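List: cell-practice
Subject: Re: Draft 3, section 4 (shared workspace, two-arm tabletop cells)
Date: Sat 7 December

Comments on section 4 from the Malen side, inline. I have left out the clauses we agree with.

> 4.1 Each arm shall be assigned a home zone. The zones may overlap
> only in a declared shared zone. The shared zone shall be marked on
> the table surface.

The first two sentences are fine. The third should go. Marking tape on the table changes what the cameras see, and on a cell used for recording that matters more than the benefit to the operator. We propose: "The shared zone shall be declared in the cell file and shown on the operator's screen." Anyone who wants tape as well can still use it.

The text also needs to say what the zone is made of. Hindari read it as a rectangle on the table, Wernik read it as a volume. It has to be a volume. Elbows reach a long way forward on these arms, and two grippers can be well apart while the links above them are not.

> 4.2 Only one arm may enter the shared zone at a time, except during
> a declared handover.

Too strict as written. Holding a container with one arm and filling it with the other is not a handover, and it is most of what we do. Suggest "except during a declared handover or a declared joint task". The cell file already has a field for the task type, so no new field is needed.

> 4.3 Minimum clearance between any two moving links shall be 20 mm.

Is this commanded clearance or measured clearance? The two differ once the controller lags. If it is commanded, 20 mm is too small for the speeds in 4.5. If it is measured, the draft has to name the method. We would accept 20 mm measured, computed from joint encoders, logged at every control step. Please do not leave it open again – draft 2 had the same gap and the Dai cell was set up to one reading and checked to the other.

> 4.4 Cables shall be routed so that they cannot enter the path of
> the other arm.

"Cannot" is not testable. A loop above the gripper needs slack for the wrist to turn, and slack moves. Proposed wording:

"4.4 Cable slack at the wrist shall be the least that permits full wrist rotation. The loop shall be included in the collision model as part of the gripper. Before first use the arm shall be driven through its full range at low speed, and any contact between a cable and another part of the cell shall be recorded and corrected."

> 4.5 Tool speed in the shared zone shall not exceed 500 mm/s.

No objection for rigid items. For bags, mesh baskets and anything else that folds or drags, we run lower, and the draft should let the cell file set a lower limit per object class. The limit should also apply to the elbow. A limit on the tool alone says little about the joint that sweeps the most space.

> 4.6 The work surface shall be clear of items not used in the
> current task.

Agree with the intent. It needs two additions. First, "work surface" must include the front rail and the strip of table next to it, as far as either arm can reach. Second, loose hardware (screws, cut ties, wire ends) should be named outright, because people read "items" as task objects. Storage baskets on the walls should be allowed, provided they are fixed and are in the collision model whether empty or loaded.

> 4.7 The checks in 4.1 to 4.6 shall be repeated every 500 cycles.

Cycles are a poor unit here. Our log for the last period shows 1362 cycles across tasks of very different length, so an interval of 500 could mean one day or most of a week. We would rather see "at the start of each shift and after any change to mounts, cables or fixtures". If the group wants to keep a cycle count, keep it as an upper bound behind that.

One item is missing from the section altogether. There is no rule on what the second arm does when the first one stops on a fault while gripping something. Freezing both is simple but leaves the object under load. Letting the second arm retract along its last path is better in most cases, and worse if the two are holding the same basket. We have no wording yet and would like to hear what Wernik does.

Replies on the list please, so they end up in the archive. Draft 4 closes for comments at the end of December.

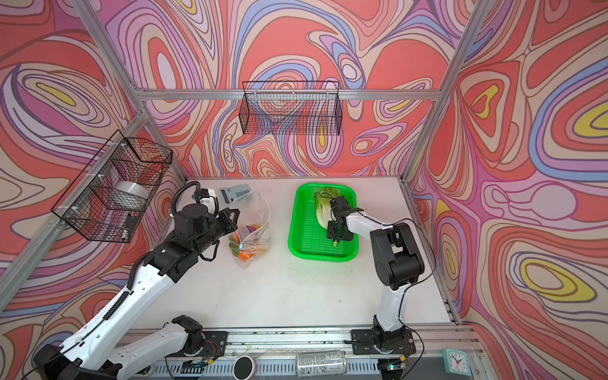
Fig. 1. Two-arm cell, right gripper in the green mesh basket, left gripper over the bag (see 4.2, 4.4, 4.6).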